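Nota sobre la pérdida de fuerza de cierre en la célula de cocina

25 de febrero

Publico estas líneas a título personal, aunque conservo en ellas el tono de los informes que redacto para Bickerstaff desde que asumí la responsabilidad de seguridad de la célula de manipulación doméstica. Varios lectores de este blog preguntaron por la parada que mencioné de pasada en la entrada anterior, y considero oportuno dejar constancia de lo sucedido con cierto detalle.

La célula reproduce una encimera de cocina de uso corriente. Los brazos ejecutan tareas de recogida y colocación con objetos ligeros, y el programa de ensayos, denominado Prolavell, exige ciclos repetidos sin intervención humana. Hasta el incidente se habían completado 2,308 ciclos, de los cuales 1,429 correspondían a la configuración vigente de la pinza.

El fallo consistió en lo siguiente. Durante una maniobra de traslado, la pinza dejó de ejercer fuerza mientras el controlador seguía registrando un agarre correcto. El objeto, un cuenco de madera, cayó al suelo desde la altura de la encimera. No hubo daños personales. El brazo, sin embargo, prosiguió su trayectoria y realizó la maniobra de depósito en vacío, y repitió el ciclo completo dos veces más antes de que el operador accionara la parada de emergencia.

Conviene distinguir aquí dos problemas que en las primeras conversaciones se trataron como uno solo. El primero es mecánico: un conector de la muñeca, sometido a flexión en cada giro, presentaba un contacto intermitente. El segundo es de supervisión, y a mi juicio reviste mayor gravedad. El sistema daba por válida la última lectura de fuerza recibida cuando la comunicación se interrumpía, en lugar de declarar el dato caducado. En los registros se aprecia el mismo valor, idéntico hasta el último decimal, durante casi 264 milisegundos antes de la caída. Después la lectura se restablecía el tiempo suficiente para que ninguna alarma llegara a activarse.

Teun Claeys, responsable de integración en Ornport, revisó los registros y propuso reducir a 200 milisegundos el plazo máximo sin lectura nueva. Superado ese plazo, el brazo se detiene y mantiene la posición. La medida se aplicó primero a velocidad reducida. Debo señalar que mi propuesta inicial era más severa y contemplaba la retirada de la tensión de los motores; Claeys objetó, con razón, que una pinza sin tensión suelta lo que sostiene, y que el remedio habría reproducido el daño.

También se modificó el recorrido del cableado. El manual interno admitía un radio de curvatura que resultaba insuficiente para la orientación de muñeca que empleamos al trabajar sobre la encimera. La delegación de Weselton había comunicado un desgaste parecido en febrero, pero la comunicación se archivó como consulta de mantenimiento y no llegó al registro de seguridad. Asumo la parte que me corresponde en esa clasificación.

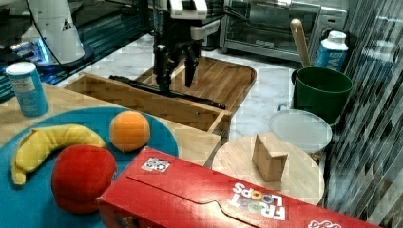
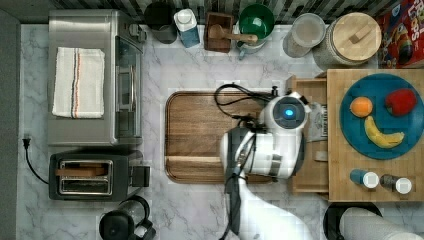
Queda pendiente la cuestión de la zona de acceso. En el momento del incidente el operador se encontraba fuera del perímetro, conforme al procedimiento, pero el pulsador de emergencia más próximo le obligó a desplazarse varios pasos. He solicitado un segundo pulsador junto al puesto de observación y, mientras no se instale, los ensayos sin supervisión directa permanecen suspendidos.

He pedido asimismo que los agarres fallidos sin consecuencias se anoten con el mismo formulario que las caídas. Hasta ahora se consignaban en el cuaderno de la célula, con redacción libre y a menudo sin hora, lo que dificultó la reconstrucción de los días previos. Quienes trabajen con pinzas similares y hayan observado lecturas de fuerza congeladas pueden escribirme a la dirección habitual del blog. Me interesa en particular conocer qué plazo de caducidad aplican y si lo gestionan en el controlador del brazo o en la propia pinza.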